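Predicting Full-Back Transfers from Match Data
Project report, Maribeth Dela Peña, February 2023

The model was trained on 1,809 player-seasons from the Hekine league database. Each record holds minutes played, crosses, tackles won and contract length. Players with fewer than 500 minutes were removed.
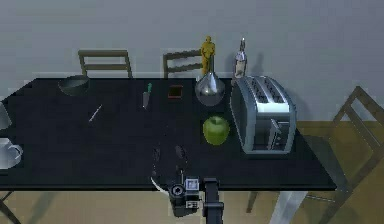 A logistic regression was fitted first, then a random forest with 100 trees. The forest picked out 58 percent of the January moves in the test set - slightly better than the regression. Contract length was the strongest predictor in both. Loans were left out, as Naltar and Clurkby record them differently.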